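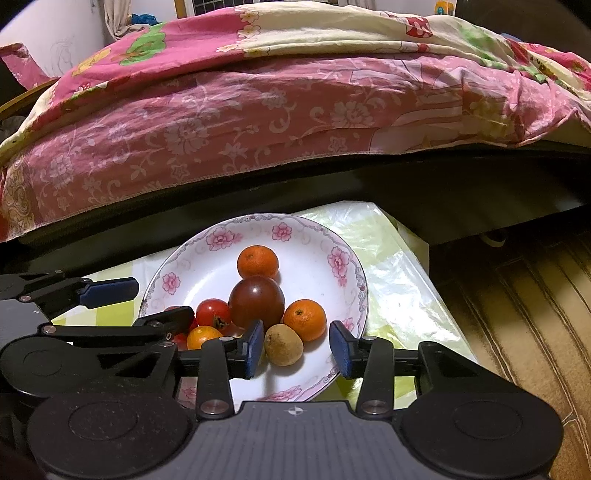
Posted on 15 July 2023 by Huw Samuel

Print this | E-mail this

I've been asked twice since March what rules we follow when recording with hand-held grippers, so I've written down the ones I keep to.

Wipe the pads before the first take and again whenever you change from one kind of fruit to another. Tomato skin is slippery enough without juice on it.

Close slowly. If the fruit dents, stop, mark the take as damaged and swap the fruit. Aled Pugh used to keep those takes in with the good ones and we lost 38 of 273 when we went back through them at Penry.

Keep fingers clear of the linkages. There is no proper standard for hand-held tools that I know of, so I borrow from what we do with the powered arms – one person calls the start, and only that person calls the stop.

Move the plate between takes, even if only by a hand's width. Leave creases in the cloth alone. People's homes have creases.

Fruit that has been handled goes in the compost. Elis disagrees with me on mandarins, as you peel them anyway, and I may give way on that one.

Filed under: Robots and Automation, Working Practice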